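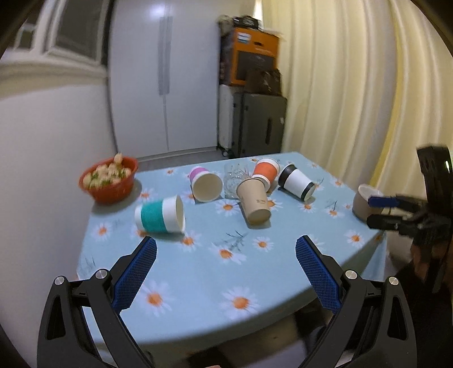
Left-hand view from the Pickering handheld gripper pair, cup-righting task. The right-hand gripper is at the edge of the table.

Pickering handheld gripper pair

Pickering is a set of two hand-held grippers for recording two-handed manipulation without a robot present. Each unit has black linkage jaws and blue textured grip pads. The same pads fit the Desbridge arm, so a policy trained on the recordings closes on an object with the same surface.

Tested on: tipped cups

The task asks the operator to stand up paper cups that have been laid on their sides. Cups differ in sleeve colour and in the direction the mouth points, and a clear glass can be mixed in among them. Patterned tablecloths are allowed and make the glass harder to pick out.

Archana Dixit and Bevan Partington recorded 1086 demonstrations in 8 homes. A policy trained on all of them righted every cup in 71 per cent of trials on the Desbridge arms. Training on a single home, with the number of demonstrations held equal, gave a clearly lower score in kitchens the policy had not seen. Most failures came from cups that overlapped. The gripper closed on two rims at once, or pushed the rear cup away while reaching for the front one. Glasses were left out of the scoring.

In the set
Two grippers with cameras
Two spare pairs of blue pads
Charging lead and carry case
Visus recording software, one licence

Pads wear at the upper edge first. Change them in pairs, and recalibrate the jaw width in Visus before the next session.

Lead time is 5 weeks. For the trial protocol and the per-home results, write to Areti Gkikas at the Desbridge office.

Page updated May 8, 2018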